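Caltau Toy Library: Plush Toy Care and Storage FAQ

Applies to all soft toys borrowed from the Lunde and Skurnavbridge branches. Revised 3 February 2022.

How are plush toys stored between loans?

Plush toys are kept in open-topped plastic baskets with perforated walls. Lidded boxes are used for hard toys only. A solid-walled box holds moisture at the bottom, and a toy that goes in slightly damp can develop a musty smell within days.

Which basket should I use at home?

Any rigid plastic basket with openings in the walls and a smooth rim. Wire baskets are not recommended for looped fabrics. Cut wire ends catch the loops and pull them out in long runs, and a pulled run cannot be repaired invisibly. Wicker has the same problem once it starts to splinter.

How full can the basket be?

Toys should rest under their own weight, without being pressed down. If the top layer rises above the rim, split the set between two baskets. Chenille-type yarn takes a crease after long compression and may need several days on a shelf before the pile stands up again.

Does the order matter?

Yes, to a limited extent. Put firm, rounded toys on their base and lean long ones along a wall. Softer toys with stitched faces go in last, so that nothing rubs against the embroidery.
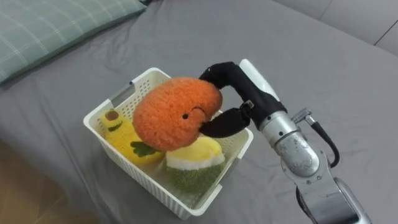
Fruit-style plush toys in a perforated basket, with an orange toy held over the others.

Can I sort toys on the bed?

A bed is a suitable surface if it is covered with a fitted sheet. Loose blankets hide small toys and shed fibers onto fuzzy pile. Use a plain sheet in a color that contrasts with the toys. Avoid sheets straight from a dryer with fabric softener residue, which makes terry yarn flatten and attract dust.

How do I clean a plush toy before returning it?

Brush off dry dirt with a soft clothes brush. Spot clean with a white cloth, cool water and a drop of mild dish soap. Work along the pile, then blot with a second cloth. Do not scrub stitched eyes or mouths.

Can plush toys go in the washing machine?

Only if the tag on the loan bag says MACHINE. Use a mesh bag, cold water and the gentle cycle, with a spin speed no higher than 500 rpm. Toys with felt parts, such as leaves and caps, are hand wash only. Felt shrinks at a different rate from knitted yarn and will pucker along the seam.

How long does drying take?

Allow at least a full day for small toys and two days for thick ones. Press the middle of the toy between two fingers; if it feels cooler than the surface of the fabric, the filling is still damp. Do not use a tumble dryer or a radiator. Room temperature should be 19 °C or higher.

A loop has been pulled. Should I cut it?

No. Cutting releases the yarn on both sides. Ease the loop back with a blunt needle, or leave it alone and mark the toy on the return slip. Repairs are carried out by Maj-Britt Haugen at Lunde. Allow two weeks in August, when the repair bench is open mornings only.

What is the weight limit for a basket?

Each numbered set is packed so that a child can move it. Most plush toys in the food sets weigh under 200 g, and the heaviest permitted single toy is 300 g. If your kitchen scale shows more than that for one toy, it is probably holding water and should be dried again.

How should the basket itself be cleaned?

Remove all toys and shake out loose fibers. Wash with warm water and dish soap, using an old toothbrush in the wall openings. Lint collects in the lower corners and around the handle slots. Let the basket drain upside down until dry. Do not use bleach.

A toy from another set is in my basket. What now?

Leave it in and note it on the slip. The Temora sets and the older food sets share some shapes, and mix-ups are common. There is no charge.

Who do I contact about a missing toy?

Halvard Dalen handles the set register for both branches. Give the set number from the loan bag and a short description of the toy (color, shape, any face or leaf). Replacement charges apply only after the second reminder.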